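How to Replace a Zipper Slider on a Clear Vinyl Pouch

Updated 28/09/2025

A zipper that closes and then opens again behind the slider usually has a worn slider. The teeth or coils are often still sound. Replacing the slider costs less than replacing the pouch and leaves the original seams alone. The steps below cover nylon coil zippers on soft vinyl pouches with fabric-bound edges.

Check the zipper first

Run the slider the full length of the zipper twice. If the coil separates at one fixed point, inspect the coil there. A crushed or missing section of coil cannot be fixed with a new slider. If the separation moves around, the slider is the fault.

Turn the slider over and read the back. Most carry a size number, commonly 3 or 5, and sometimes a letter code. Sliders from different makers are not always interchangeable even when the number matches. My own pouch, a Luvo, took a Jorow size 5 coil slider without trouble, but the Wynne slider of the same size was too loose and went back in the drawer.

Tools

Small end-cutting pliers
Flat-nose pliers
Seam ripper
Heavy polyester thread and a size 16 needle
Four binding clips
Replacement slider

Do not use pins. Vinyl keeps every hole.

Remove the old slider

1. Open the zipper halfway.
2. Find the end where the tape runs under the binding. Pick out the stitches over the last inch with the seam ripper. Cut every third stitch and pull the thread from the other side.
3. Fold the binding back and clip it out of the way.
4. If there is a metal stop, pry it up with the flat-nose pliers and keep it.
5. Run the slider off the open end. If it is jammed, cut through one side of it with the end cutters - keep the jaws clear of the coil.

Fit the new slider

1. Trim any frayed tape square.
2. Hold the slider with the pull facing out and the split (wide) end toward the end of the tape.
3. Feed both sides of the tape in evenly, one into each channel. Pull the tapes together until the slider is two inches in.
4. Check that the two tape ends are level. A difference of one coil will make the pouch pucker at the far end.
5. Run the slider back and forth three times before sewing anything.

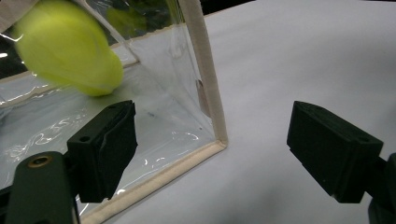
Close the binding

Refit the stop, or sew one by taking eight tight stitches across both tapes. Fold the binding back over the edge and clip it in place. Sew through the old holes where possible. On a machine, set the stitch length to 3.5 mm and use a non-stick foot; a Jastier foot fits most low-shank machines. By hand, a backstitch is sufficient.

At a corner, stop with the needle down, turn the work and continue. Do not stretch the binding around the bend, or the vinyl will cup inward.

Tie off on the inside and trim the thread to a quarter inch. Do not melt the ends with a lighter this close to vinyl.

If the slider feels stiff, rub a plain wax candle along the coil and wipe off the excess with a dry cloth. Oil marks the binding and should not be used.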